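Sites > Palmont > Kitchen & produce checks > November

Print this page | E-mail this page

PRODUCE AND PREP SURFACE CHECK, Palmont
Checked by: Ryszard Mazurek
Start 7.20 am. Sheet 114

1. Basket clean, no cracks in rim or slots - OK. White plastic one. Check the corners every time, soil gets in the small holes and stays there.

2. Root veg and cabbage seperated from bagged salad - SEE COMMENT. Cabbage, carrot and potato can share. Salad stays in its bag untill it's needed.

3. Potatoes: no green, no sprouts, no soft spots - OK. Eyes fine if not shooting. Anything green goes straight in the bin, don't trim.

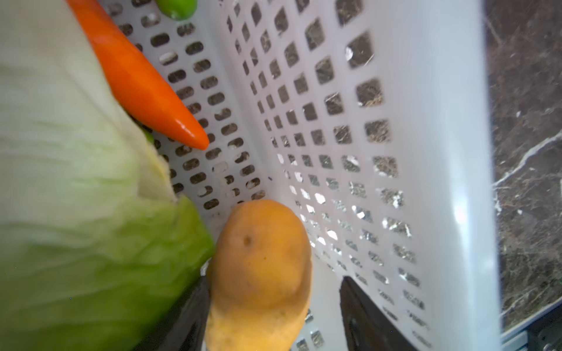 4. Cabbage outer leaves - strip if torn or slimy, otherwise leave on. Keeps better.

5. Carrots firm, tips not bendy - OK

6. Nothing heavy on top of soft items - OK, but potatoes in FIRST please. Said this last time.

7. Bagged lettuce, look for brown edges and water in the bottom of the bag. Max 2 days once opened.

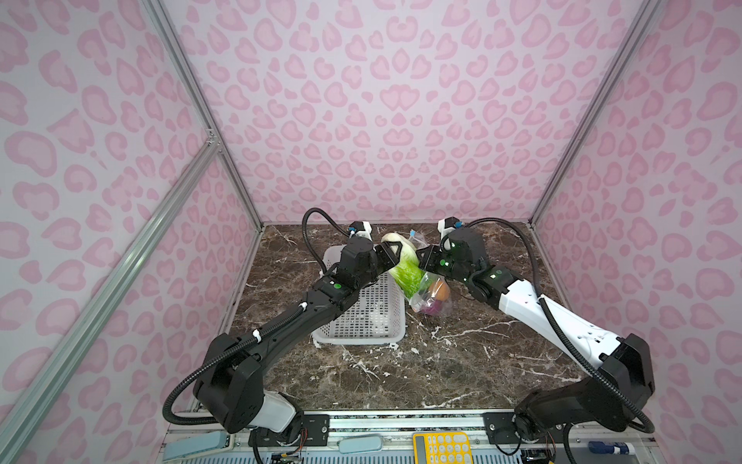

8. Fruit not left in with the lettuce overnight - ACTION. Goes off quicker. Move before close.

9. Table top wiped before and after, joins and edges too. Spray left on 20 seconds then wiped off. Cloths are in the Jistholm cupboard, bottom shelf.

10. Fridge log signed - NO. Two gaps. Chase.

Result: pass with comments. Recheck items 8 and 10 before 4 pm. R.M.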